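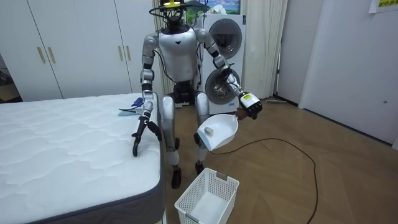

Unit 4: Setting up and looking after the bedroom cell

Course: Service Robots in Practice, autumn term
Handout by Urs Eder, with corrections from Domenica Prantl
Please read before the practical in October. Bring your printed copy, we have only one in the cell.

4.1 What belongs to the cell

The humanoid, the mattress, the white laundry basket and the stacked washer-dryer are all part of the cell. The wardrobe is also part of it, but in this unit we leave its doors closed. The task is called "brush and pan": the robot takes the hand brush and the dustpan and cleans a small lump of dirt from the quilted surface. In our timetable it has the task number 854. Write this number on your sheet, otherwise Selina Berchtold can not find your run later.

4.2 Before switching on

Do these steps in pairs. One person reads, the other one does.

1. Walk along the black cable on the floor from the robot to the wall side. It must lie in one wide loop, with no knot and with nothing standing on it.
2. Look at the feet. Both must be flat on the floor. The knees stay a little bent, also in the rest position.
3. Measure the free space on the mattress side with the Ortner gauge. We want 600 mm between the hip and the mattress border. If it is less, move the mattress and never the robot.
4. Open and close each gripper by hand command, 2 times. Listen for a scratching noise.
5. Check the thin wires at the head. They should hang in soft loops and must not pull when the head turns to the side.

4.3 The grippers and the cables at the wrist

Most of our faults in the last year came from the wrist cable. It needs enough length for the full turn of the wrist, but a loop that is too big can catch on the basket. Turn the wrist slowly from one end to the other and watch the cable during the whole movement. If it becomes tight, stop, open the clip on the forearm and give it a little more length.

The fingers are cleaned with a dry cloth only. Do not use the Jillex spray on them. Jillex is for the joint covers, and it makes the fingers slippery for many hours. Edeltraud Pfister keeps the cloths in the drawer under the control desk.

4.4 Adjusting the tool position

When the pan and the brush meet above the mattress, look from the side where the dirt will go in. The bristles should reach over the open lip of the pan. Pay attention to these three points:

- The pan lip is parallel to the surface. A tilted lip pushes the dirt away.
- The brush comes to the pan, and the pan waits.
- The gripping force is set to 40 on the Stovavlow panel. With a higher value the handle turns inside the fingers. 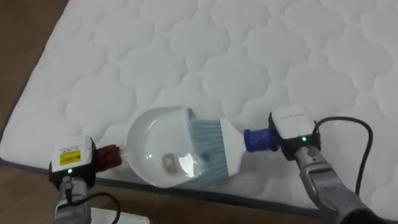
Fig. 4.2: Pan and brush held together over the near edge of the mattress. Both wrist modules show the green light.

If one of the wrist lights is not green, do not continue. Note which side it is, from the robot's view and not from yours, and call the supervisor. Students mix up left and right every year, so please say "robot left" or "robot right" aloud.

4.5 After the run

Empty the pan into the bin outside the cell. Put both tools back at their start position, send the arms to rest and wait until the panel says "Idle". Only then you may step over the cable. Fill in the Bunedeck log with your task number, the gripping force and any noise you have heard. "Everything normal" is not a sufficient entry.

Homework: describe in half a page how you would find out if a weak grip comes from the finger pads or from the force setting. Send it to Beat Widmer before the next practical.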